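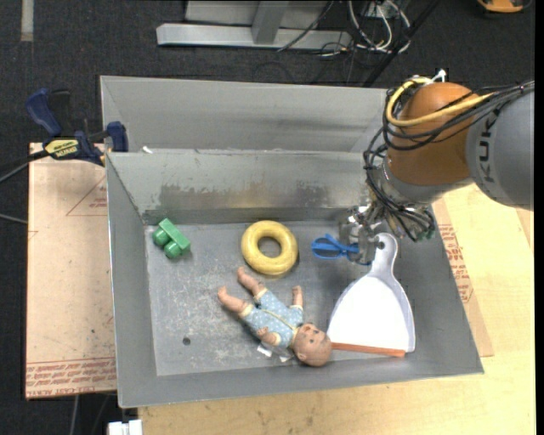 Repeatability before speed

Most published figures for bin picking cannot be compared with one another. One laboratory reports picks per hour, another reports the share of attempts that ended with an object in the air, and a third counts only the attempts its planner considered worth making. The objects differ, the bins differ, and the way the objects were put into the bins is often left out altogether.

The Vallstead procedure is an attempt to fix the parts of the test that can be fixed. It is a short document, now in its second revision, and it says very little about algorithms. Most of its clauses deal with the bin, the object set, the placing of objects and the keeping of records.

The bin

Clause 2 requires a rigid bin with sloping or vertical walls, held so that it cannot shift when the gripper touches it. Clamping to the table is accepted, provided that at least one clamp bears on a corner and the clamp body is entered in the robot's collision model. The second half of that sentence was added in revision. Prydderch, which ran the procedure over the winter on a six-axis arm, found that its planner treated the bin walls correctly and ignored the clamp handle. The wrist cleared it on every run but one.

The condition of the surface is recorded and left alone. Scuffed metal returns light differently from new metal, and a worn bin should not be swapped for a fresh one partway through a series. If it has to be replaced, the series starts again.

The objects

Test sets built only from boxes and cylinders flatter a gripper. The procedure therefore asks for household items and toys chosen by difficulty class. A toy block gives flat, parallel faces. A ring can be taken across its thickness or from inside the hole, and the two are logged as different grasps. Scissors lie low and offer little height to the fingers. A dustpan has a handle that is easy to hold and a wide pan that swings once lifted. A doll in fabric clothing has soft parts, loose edges and limbs that may catch on whatever lies next to them.

Sets may hold up to 70 objects, though a single scene normally uses far fewer. Sparse scenes are not treated as a warm-up. With only a handful of items in the bin, failures can be traced to the grasp itself or to the walls, and the operator can restore the scene by hand between attempts.

Scoring

A pick counts when the object has been lifted 200 mm clear of the bin floor and held there until the controller reports a stable load. Dragging an object over the rim does not count. Lifting two objects together is scored as a fault, even where the second drops back unaided.

Starnix objected to the double-pick rule on the grounds that a warehouse would detect the error downstream. The rule was kept. Downstream checks are outside the scope of the test, and results that depend on them belong in a separate table.

The pooled trial behind the second revision logged 3419 attempts. Its main finding concerned the operators. Where placing was left to judgement, people tended to turn handles towards the open side of the bin, and success rates rose accordingly. Clause 5 now sets orientations from a printed list, in steps of 90 degrees.

Cables and access

Clause 7 is the one most often skipped. External cables on the wrist must be photographed before each series and checked at both ends of the joint's travel. A loop that hangs clear in one pose may obscure a camera or rub on the gripper in another. Adex goes further in its own working instructions and treats any change of cable routing as a change of hardware – new calibration, new series number.

Nobody enters the guarded area while drives are live, including to straighten a fallen object. A scene disturbed during a run is marked void and rebuilt from the list.

Comments on the third draft close in December. The open items are the lighting range, the wording on transparent objects and whether a void scene should count towards the total.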